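Search this site
Enter keywords
Go

Gripping a vertical pole with a two-arm robot at home: project report

Helmi Lindqvist
Project partner: Aarne Partanen
Course work, Skondance workshop group

1. Background

For our course project Aarne and I wanted to build something which can be used in a normal house. In Aarne's family home in Plekside there are stairs, a kitchen counter and not so much free floor, so it is a harder place than the school laboratory. We decided in February that our task will be to take hold of a vertical pole, keep hold of it and let it go again without pushing it over. This sounds like a small task. We had thought it would take two evenings, and it took most of the term.

The reason for a pole is that many things in a home have this shape: a lamp stand, a broom, the leg of a table. If the fingers can close evenly on a pole, the same program can be tried later with other objects.

2. The build

The robot has two arms, and each arm has its own gripper. The arms we received ready made through the course. Our own work was the finger coverings, the control program and the method of testing. I was responsible for the program and Aarne for the mechanical work, but in practice we both did everything, especially when a screw was lost.

The first fingers had a smooth surface. They slid on the paint of the pole, and to stop the sliding we had to increase the force so much that the whole pole began to lean. Aarne then made a new covering with a rough texture, similar to a basketball. He tried three thicknesses on his kitchen table. The thinnest one tore near the tip, and the thickest one was so stiff that it did not follow the round shape. We kept the middle one.

The fingers do not all meet the pole at the same height. We planned it so, with some fingers higher and some lower, so that the pole cannot turn around one single point of contact. My first program closed all fingers at the same speed, and this was a mistake. The finger which arrived first pushed the pole away from the others.
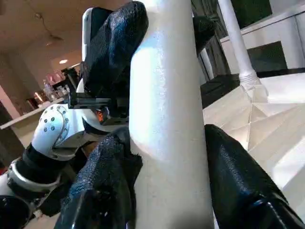 In the second version each finger stops when it feels the surface, and waits. Only when all of them are waiting does the force go up, in small steps. It is slower, but the pole stays upright. I wrote this part again from the beginning three times, and the last time I drew it on paper first, which I should have done in February.

3. Testing

We made 30 attempts with the old program and 41 with the new one. The numbers are different because Aarne's mother needed the stairs on the first evening. An attempt was counted as good when the pole was held for 6 seconds and did not lean after the release.

With the old program 5 attempts were good. With the new program all except 6 were good. Most of the failures came when the arm started too far to one side, so that a lower finger touched the pole with its edge and did not bend around it. We tried to correct this by turning the wrist a little before closing. It helped on one side only, and we did not have time to find out why.

The light was also a difficulty. In the afternoon the white stairs behind the pole became very bright, and the wrist camera had trouble to separate one white thing from another. In the evening it was better. We did not change the colour of the pole, although our teacher suggested tape, as we wanted to keep the home as it is.

4. What we would change

The covering should be made in one piece for each finger. Now there is a seam on the inside which collects dust, and it must be wiped before each round of tests. I would also write the force values to a file from the first day. For the old program we have only my notes by hand, and some of them I can not read any more.

Aarne would like to continue with a pole that is not straight. I would prefer to use both arms together, one to hold and one to lift, but for this the program must know where the other arm is, and at present each arm works alone.

We thank the Skondance group for lending us tools, and Aarne's family for their patience with the noise.

Related reports
A feeder for small screws, built at Vidodport
Measuring finger force with cheap sensors
The Ikonen shelf: notes on a folding workbench
Cable routing for two arms, part one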